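Home | Guides | Rooms & Desks | Lost Property | Contact
Search this handbook Go

Sasdale Shared Office Handbook
Section 3: Clearing and resetting the long table
6/19/18 — Doina Shehu

This section replaces the laminated sheet that used to be taped to the wall, which had been amended in four colours of biro and contradicted itself at step two. It covers the white shared table only. Desks are dealt with in Section 2, and the fridge has a section of its own, for which you should set aside an evening.

Before you start

You will need the small tray from the stationery cupboard, a dry cloth, a damp cloth, and a handful of the reusable cable ties. If the ties have gone, look on Ermira Nikolaidis's monitor stand. Please ask first. She has views.

If people are working at the desks behind, keep your voice down and don't drag anything. The table carries sound remarkably well, and a power strip pulled along its full length can be heard in the Biris meeting room with the door shut.

Clearing the surface

1. Take off the drinks. Bottles go first, including the ones lying on their sides. Check the cap before you lift. A bottle with a name on it goes back to the name. One without goes to the kitchen, where it will be tipped out at six.

2. Collect packets and wrappers. Pick each one up and feel whether there is anything in it. Empty packets go in the bin. Part-used ones go in the tray, folded over at the top. Unopened supplies go back to the cupboard, on the shelf marked Kadrić, which is named after the firm that left us the shelf.

3. Move handheld equipment last. If somebody is holding it, they are using it, and you can work your way round them. If it has been put down, find out who it belongs to before you touch a single button.

4. Coil loose cables. See below.

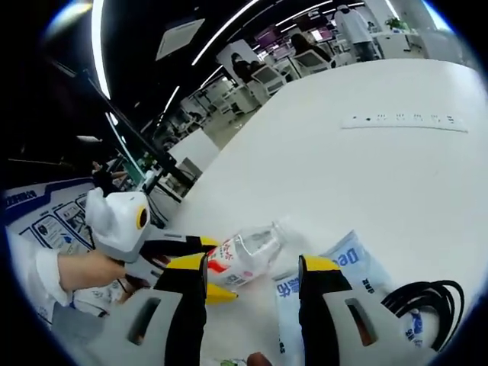

Fig. 3. The long table before clearing: bottle, packet, coiled cable, power strip towards the far side.

Coiling cables

A cable that loops over itself is half done, and half is further than most of them get. To finish the job:

1. Find both ends. Unplug whichever is plugged in, after checking what is on the other end of it.

2. Lay the cable in even loops, a bit wider than your hand. Do not wind it round your elbow. We had a run of dead monitor leads in March, and every one of them had been wound round an elbow.

3. Put one tie round the middle of the coil. Two ties if it is a thick one. Anyone using five is asked to think about the next person.

4. Drop it in the cable drawer with the plug end showing.

CAUTION: Do not wrap a cable tightly while it is still warm. Leave it on the table and come back to it.

The power strip

The strip lives towards the far side of the table, away from elbows and tea. Leave it there when you clear. It has been moved to the near side on several occasions by people who wanted a shorter reach, and each of them has been sent a copy of this paragraph.

Switch off and unplug anything you brought with you. Leave other people's plugs alone, even the ones that look abandoned. Keep drinks at the opposite side from the sockets. A bottle on its side counts as a drink.

NOTE: Sockets must not be wiped with the damp cloth. If they are dusty, use the dry one with the strip unplugged at the wall.

Wiping down

1. Dry cloth first, for crumbs. Sweep them into your hand or the tray. The floor is not a tray.

2. Damp cloth next, working from the far side towards you. White surfaces show everything, and biro shows most of all. The Stonilent spray under the sink will shift it if you let it sit for 2 minutes.

3. Dry off before anything electrical goes back down.

Posters and boards

Display boards belong to whoever put them up. You may straighten one. You may not lean it against the radiator, turn it round because you are tired of reading it, or write on it. If a board is in your way, two people should lift it, one at each side.

When you have finished

Push in any chairs you moved. Put the tray back in the cupboard with anything unclaimed still in it, and write the date on a slip. Unclaimed items are kept for 30 days and then go on the free shelf, where they will be claimed within the hour by the person who left them.

Problems with the table itself (wobble, stains, a leg making a noise) should be reported to extension 2049. Please say which leg.

Next: Section 4, The Fridge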